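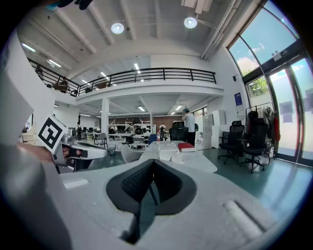 3.2 공용 탁자와 '임시'라는 말의 수명

개방형 사무 공간에 관한 문헌은 대체로 소음과 시선을 다룬다. 탁자 위에 놓인 물건이 얼마나 오래 거기 있는지를 묻는 연구는 드문데, 연구자들의 탁자도 사정이 비슷해서일 것이라고 우리는 짐작한다. 본 절은 천장이 높고 중층이 딸린 개방형 작업 공간(이하 Flanuris)을 대상으로, 자리 주인이 정해지지 않은 탁자와 그 주변 가구가 어떻게 쓰이는지를 살핀다.

Navaratnam과 Chowdhury(이하 NC)의 구분에 따르면 공용 공간의 물건은 '사용 중', '대기 중', '체류 중'으로 나뉜다. 대기 중인 물건에는 다음 행선지가 있다. 체류 중인 물건에는 행선지가 있었다는 소문만 있다. 면담에 응한 이용자 18명 가운데 12명은 탁자 위 상자를 '곧 치울 것'이라고 답했으나, '곧'이 언제인지를 되묻자 대화는 대개 커피 이야기로 넘어갔다. 한 이용자는 자기 상자가 아니라고 했다가 면담이 끝날 무렵 일부는 자기 것일 수도 있다고 정정하였다. 본 연구는 이 답변을 양쪽 범주에 모두 넣었다.

이 공간의 규칙은 입주 안내문에 한 줄로 적혀 있다. "공용 탁자는 퇴근 전 비워 주십시오." 규칙의 문장은 명료하며, 준수 여부는 퇴근을 어떻게 정의하느냐에 달려 있다. 이용자들은 중층에서 일을 계속하는 동안에는 퇴근한 것이 아니라는 해석을 널리 공유하고 있었고, 이 해석에 따르면 탁자는 건물에 마지막 한 사람이 남을 때까지 합법적으로 점유된다. Worken 사례에서는 같은 문구를 탁자마다 붙였는데, 안내문 위에도 물건이 놓였다.
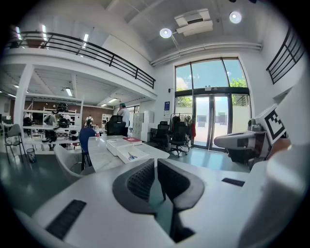

그림 4. Flanuris의 공용 탁자와 창가 쪽. 대리석 무늬 상판 위에 흰 상자 둘과, 앞쪽 상자 뒤로 빨간 책이 있다.

그림 4의 탁자에서 먼저 눈에 띄는 것은 가위이다. 손잡이가 파란 이 가위는 뚜껑이 열린 앞쪽 상자에 들어 있다. 면담에서 가위는 가장 자주 찾는 공용품으로 꼽혔고, 그 위치를 묻는 질문에는 서로 다른 장소가 나왔다. 상자는 수납 도구로 들여온 것이 아니었으나 물건이 한번 담기고 나면 수납 도구로 불렸다. NC는 이를 '용기의 승진'이라 부른다. 책의 분류는 더 어렵다. 누군가 읽고 있다면 사용 중이고, 돌려줄 사람이 있다면 대기 중이다. 코딩을 맡은 두 연구자는 이 책을 두고 합의에 이르지 못했으며, 그 과정에서 각자의 책상에 있는 책에 대한 언급이 오갔음을 밝혀 둔다.

의자도 사정은 다르지 않다. 탁자 곁에는 등받이가 높고 둥근 남색 의자, 흰 셸 의자, 검은 사무용 의자가 함께 있고 창가에는 검은 메시 의자가 따로 서 있다. 이용자들은 탁자 의자의 조합을 '의도된 것'으로 설명하는 경향을 보였다. 다만 그 의도를 가졌던 사람을 지목하지는 못하였다. Horgan 사례에서 의자를 한 종류로 통일한 뒤 이용자들이 자기 의자를 알아보려고 테이프를 붙이기 시작한 점을 생각하면, 섞인 의자에는 표찰의 기능이 있다고 볼 여지가 있다.

창가의 옷걸이는 별도의 범주를 요구한다. 어두운 색 옷들과 오른쪽 끝의 붉은 옷이 걸린 이 가구는 분류상 외투 보관용이지만, 면담에서는 계절이 바뀌어도 주인을 찾지 못한 옷이 있다는 진술이 반복되었다. 3월에 걸린 옷을 누가 언제 가져가는지는 Zalar 자료와 함께 3.3절에서 다룬다.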